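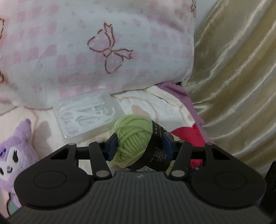 Unit 4. Song Collecting and the Problem of the Single Version

Students of traditional music in print often begin with the published songbook, where each song has one title, one melody and one set of words. The singers from whom such books were made did not work in this way. A song was learned by ear, altered to suit a voice or an occasion, and passed on with or without the alteration. A collection of these songs is hard to put in order, and scholars of the last century were fond of comparing it to thread or cloth. Yarn wound into a ball, like the light green one shown, gives a fair idea of what they had in mind: one length crosses over another many times, and the eye cannot follow it from the surface inward. The comparison has its limits, as a ball of yarn may be a single strand, while a body of songs seldom is.

The Bendine Collection

The principal case for this unit is the Bendine collection, gathered in the farming district of Irevell and the river towns below it. It holds 2,229 items, of which 339 have a written melody. The remainder consist of words alone, in many instances with a note naming the tune to which they were sung. The collectors had little training in musical notation and wrote down tunes only when a fiddler or church organist was present to help.

Students should keep three points in view when reading the collection.

First, the item numbers follow the order of purchase by the library and do not reflect the order in which the songs were heard.

Second, titles were supplied by the collectors. Singers commonly referred to a song by its opening line or by the person from whom they had it.

Third, work songs are poorly represented. The collectors made their visits in the evening, after the day's labor had ended, and asked for "old ballads."

The Pirent Edition

The Pirent edition prints nearly a third of the notated songs. Its editors combined verses from different singers to produce complete texts and moved several melodies into easier keys. These changes are listed in the appendix to the second volume, which should be read before the songs themselves. The later Tamuno supplement restores the separate versions but omits the tunes.

Preparation for Seminar

Read the introduction to the Pirent edition and the pages on reserve from the Tamuno supplement. Select one song that appears in both and write a page on the differences between the two texts. Papers are due at the start of the seminar. Recordings may be heard in the listening room until 9 p.m.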